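In Defense of the Table That Is Never Quite Clear
by Ladan Jafarzadeh
July 17, 2018

My mother wiped the kitchen table after every meal and then once more before bed, and I grew up believing that a table with nothing on it was the natural state of a table. It took me almost 30 years and a good deal of fretting to give that up. These days I think a table ought to be clean, certainly, and I will argue with anyone over coffee about that, but I no longer think it ought to be bare.

What changed my mind was a small box with a slot in the lid and a drawer underneath. My friend Brian Kombo gave me one when I moved to Golarano, and it has sat toward the back of my table ever since. I wipe in front of it, and when I'm feeling virtuous I lift it and wipe where it stood. Into the slot go coins, folded notes, the odd stamp. The drawer is usually open a little, and I have come to like it that way, the way you like a friend's door left ajar.

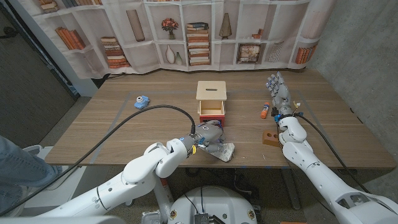

Should you take everything off a table before you wipe it?
Only the things that are in the way of a proper stroke. A small box or a lamp can be moved over once the first half is done and moved back after the second.

My old neighbor Matvii Kushnir would have thrown up his hands at that answer. He cleared his table right down to the wood, every time, and carried it all to the sideboard, and of course the sideboard was where things went to be forgotten (he once found 3 pairs of reading glasses there, all his). I loved him dearly and I still say he had it backward. When putting everything away is the price of wiping, you wipe less often. A sponge that comes out for one small patch, in the middle of whatever else is going on, does more good over a week than the grand clearing that keeps getting put off until November.

And then there are the little things, the glue sticks and pencils and bits of string, which the tidy-minded want in a labeled tub. I have owned such a tub. The glue went into it and stayed there, and so did my habit of mending torn book covers, which I had enjoyed very much. Now the glue stick lives out where a hand can find it, and the covers get mended.

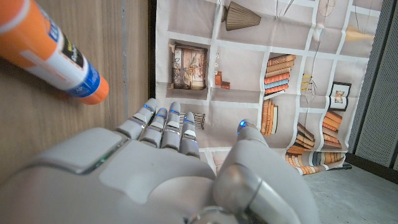
A glue stick kept within reach.

I don't mean to make a case for mess. Crumbs are crumbs, and a sticky ring should be dealt with while you remember whose cup it was. But a box you use and a stick of glue you reach for have earned their bit of wood, I think, and the sponge can go around them.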